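Trolta Robotics Laboratory held its fall open day this week. This thread summarizes the program for those who could not attend. We thank all 289 registered guests for their interest.

The morning opened with an introduction to Kodeo, our simulation environment. Staff explained how a task is built and rehearsed on screen before any time is booked on laboratory hardware.

Guests then followed a tabletop task in simulation on the main display. Questions were welcome throughout, and many concerned the way contact between fingers and objects is modeled.

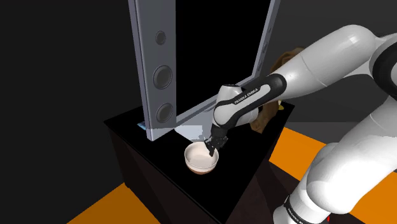 Simulated Franka Emika arm with its gripper lowered into a bowl. Kodeo demonstration, morning session.

Small, shallow objects remain a demanding test. The fingers must reach below the rim without striking the side, and a small error in the height of the table can spoil the attempt. Staff discussed both points at length.

The afternoon was given over to two talks. The first covered the Trinus project and its work on grasp planning. The second dealt with how simulated tasks are scored and compared.

Several guests asked whether Kodeo will be offered to schools. The laboratory is reviewing this request and will post a reply on this account.

Slides from both talks will be available on the Trolta website. Guests who left a question card at the Cui Hall desk will receive a written answer by e-mail.

The next open day will take place in November. Registration is free of charge and will be announced here.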